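Chapter 2
Jars, Pouches and the Stuff Inside

Open any kitchen cupboard and you're looking at a small museum of packaging. I love this part of the course! Something as ordinary as a container for dry food has to keep out air, keep out damp, stand up (or lie flat), open easily and close again a few hundred times without giving up. That's a lot to ask, and the two families we meet in this chapter, rigid jars and flexible pouches, go at it in very different ways.

We'll start with the rigid family. Glass lets almost nothing through, it doesn't pick up smells, and you can see at a glance how much is left. The weak point is nearly always the top. A screw lid needs two hands; a flip lid needs one thumb, but then everything depends on how well the lid meets the collar when it comes down.

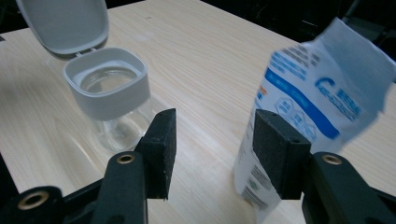

2.1 What a pouch does differently

A pouch has no lid and no fixed shape. It's a film, usually several thin layers bonded together, and each layer has its own job: one takes the print, one blocks air and light, one melts neatly under heat to make the seal. The whole thing weighs next to nothing. Fold 200 empty pouches into a shoebox and you'll still have room – try that with jars.

The film is also the label, and this is where students get caught out. Print that looked perfectly straight on the flat sheet has to be read on a bulging surface, so a nutrition table bends along with the bag. Codes have the same trouble. A QR code copes fairly well with a gentle curve, while a barcode likes a flat patch, and the designer has to guess where the contents will settle. 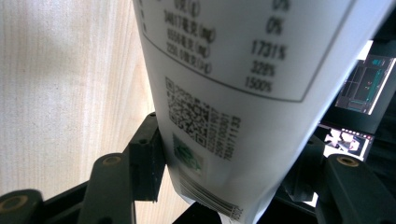
Annick Besnard disagrees with me about which one wins at home. She would pour everything into jars on the day it's bought, and she told me that a pouch is for the trip from the store and no further. My own worry is that the cooking times and the best-before date go into the trash with the pouch, so I cut that panel out and tape it to the jar (ugly, but it works).

Before you read on, try this. Choose one dry food you have in both kinds of container, leave each closed for 30 days, and write down how the food smells, feels and pours at the start and at the end. Keep your notes handy, as you'll need them for the seal test in section 2.2.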